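Trisico Opens Block-Pushing Data to Outside Labs, Reports That Blocks Are Still Hard

15 August 2020

14 shares | 3 comments

Trisico today released the first part of Grirnirar, a collection of tabletop pushing examples for teaching robot arms to move small things on purpose. It holds 201 hours of recordings, of which the company is prepared to defend 74. The other hours are included, clearly labeled, for anyone who studies failure or enjoys it.

Each example pairs a plain instruction with the arm motion an operator used to carry it out. Operators at the Suwannarat workshop steer the arm by hand controller and work in shifts of 40 minutes, after which, the company has learned, everything starts to look like a hexagon.

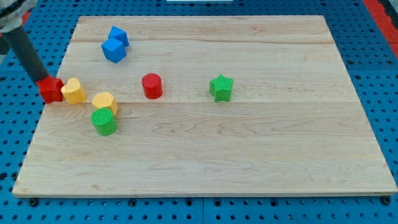
Colored blocks on the maple board at Suwannarat, with the arm at the left.

Instructions in the set run from "put the heart by the star" to "tidy the left side a bit." The second kind takes up most of the review time – two reviewers rarely agree on what a bit is. Where they disagree, Grirnirar keeps both opinions and lets the learning system sort it out, as the rest of us have to.

Blocks are not reset between instructions. Each new task begins wherever the last one left things, good or bad, and the recordings run straight through.

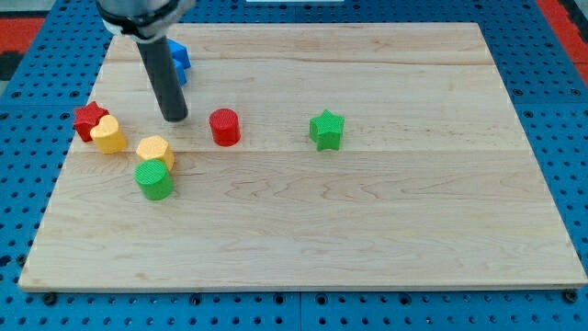
The arm over the board, with a red star and yellow heart side by side at far left.

The release comes with 11 baseline models trained on the data. The best of them is very good at reaching for the correct block and somewhat less good at stopping. A second part, recorded at Tatatport, is planned for January.

Labs can request access through the Trisico data desk, which answers mail on weekdays.

Comments (3)

gearlash: Are the undefended hours in the same format as the rest?

pm_oslund: Yes, same format, different folder. I'd start there, more variety.

tinbucket9: "Tidy the left side a bit" has never worked on my kids either.

Last updated two days after posting: corrected the folder name in the access notes.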